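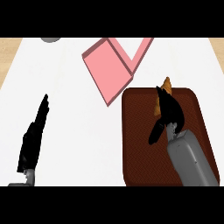 The Long Table at Flernham

The doors of the old creamery open at eight, and by ten past there is already a line for the card tables. People come to Flernham with shopping carts, with wheeled suitcases, with one very fine wicker pram full of jigsaw puzzles. It is the first Saturday of the month, the heating is clanking away, and for the next seven hours this small mill town will be the best place in the county to swap a puzzle.

I should confess that I came to jigsaws as an adult, and hard. A wet week in a rented cottage, a cupboard with a single box in it (a harbor, 800 pieces, far too much sky), and by the Thursday I was setting my alarm so I could get in an hour before breakfast. I have been happily lost ever since. So when a reader wrote to tell us there was a whole town that had organized its winter around the things, I had my coat on before I got to the end of the letter.

The swap works on trust and a rubber stamp. You bring a puzzle, you get a ticket, you take a puzzle. Size doesn't matter, so a child with a 50-piece tractor can walk off with a monster if she can carry it. Every box has a slip of paper taped inside the lid, and each person who finishes it writes down the month, the town, and a remark. Reading the slips is half the fun. "Lovely, but the geese are a trial." "Did this with my mother." "One piece missing, bottom left, look at the heron's foot." "FOUND IT," in different ink, two years further down. I stood at one table reading slips for so long that a woman brought me a chair.

Flernham has form with this sort of thing. The Gradholm works stood on the river here for most of the last century, cutting puzzles from birch ply on treadle saws and later from heavy board on big steel presses. At its busiest it kept 356 people in wages, a huge number for a place this size, and it seems as if every family in town has somebody who sorted, boxed, or glued for Gradholm. The works shut, the presses went for scrap, and the building is apartments now. But the puzzles stayed, in attics and under beds and on top of wardrobes, and they are wonderful objects.

If you've only ever done modern ones, a hand-cut Gradholm is a shock. The pieces are thick enough to stand on their edges. They click when you drop them in a bowl. The cutters had a free hand, so you get pieces shaped like teapots, foxes, anchors, a lady's boot, and on the really mean ones the corners are split in two so that there aren't any corners to find. Plenty came with no picture on the box at all, only a title. I spent a whole evening on one called "The Visitor" under the impression that it was a portrait. It was a cow looking over a hedge.

The cutters signed their work, too, in their way. Each had a favorite figure piece slipped in somewhere, and collectors know them by it: the Key, the Snail, the Left-Handed Scissors. There was a fair bit of excitement in September when a box turned up in a house clearance with both the Key and the Snail inside. Did two cutters share a board? Did one teach the other? I heard four theories before lunch and liked all of them.

Upstairs at the creamery is where the serious business goes on. This is the repair room, and I could have stayed there until they turned the lights out. Missing pieces get made from scratch. You press the gap with modeling clay to get the outline, transfer it to a sliver of ply of the right thickness, saw it, sand it, fit it, swear, sand it again. Then comes the painting. There is a shoebox of dried-up watercolor pans up there that would make a conservator weep, and with it they can match a patch of 1930s hollyhocks so well that you need a fingernail to find the join. The house rule is that the back of a new piece is always left plain, so that nobody later on is fooled about what is old.

Card puzzles get just as much love. Split layers are eased apart with a palette knife and pasted flat under a stack of encyclopedias. Chewed tabs (dogs, mainly, and toddlers) are rebuilt with tissue and starch. Burst box corners are mended with linen tape. It's slow work and the pile on the waiting shelf never gets any smaller, and everybody up there looked thoroughly content about it.

The big event, though, is the winter table. Every year, on the first Friday in December, one enormous puzzle is tipped out in the main hall and left there for anyone in town to work on until it's done. This year's goes out on Fri 2 December. It's a street map of Flernham as it was when the works was running, drawn by a class at the high school and cut by a little two-person outfit called Wandeck, who have a workshop over in Rivas and still do everything on a scroll saw. It has 2046 pieces. I saw the artwork, and it's a beauty, with the river curling through it and every shop labeled, right down to the one that sold nothing but buttons.

Last year's had 905 pieces and took nine days. People stop in on their way home from work and put in a piece or two standing up, still in their hats. The school bus crowd does the edges. There's an early morning group that likes to tackle the sky before anyone else can get at it, and a late group that seems to run mostly on ginger cake. Strangers get talking, as they will when they're both looking down at something. I was told about a couple who met over a stretch of pebble beach and about two brothers who started speaking again over the same one, and whether or not those stories have been polished a bit over the years, I'm choosing to believe them.

There is an etiquette, and it's worth knowing before you go. You don't take a piece away in your pocket to be the one who finishes. You don't sort someone else's pile. If you've got a section going, you may leave a saucer on it overnight, and it will be respected, but only for one night. Drinks stay on the windowsills. Advice is given when asked for, and a hard stare across the table counts as asking.

The last piece is drawn for. Anyone who has placed at least one can put their name in the hat, and the winner gets to press it home while the whole hall holds its breath. Then it's admired for a week, taken apart, bagged, boxed, and put into the swap with a clean slip inside the lid, ready for the first remark.

I went home with a Gradholm, naturally. It's called "Low Water," there's no picture, and the slip has eleven names on it going back further than I do. So far I've found a fish, a pipe, and what might be half a lighthouse. The kitchen table is out of action and we're eating off our knees.

IF YOU GO

The Flernham swap runs on the first Saturday of each month, eight until three, in the old creamery behind the market square. Bring one puzzle per ticket, complete if possible, and say so on the slip if it isn't. The repair room is open to visitors from eleven and takes small jobs when the shelf allows. The winter table is open every day from nine in the morning until nine at night until the last piece is in. Soup and rolls at noon, cake all day, cash only.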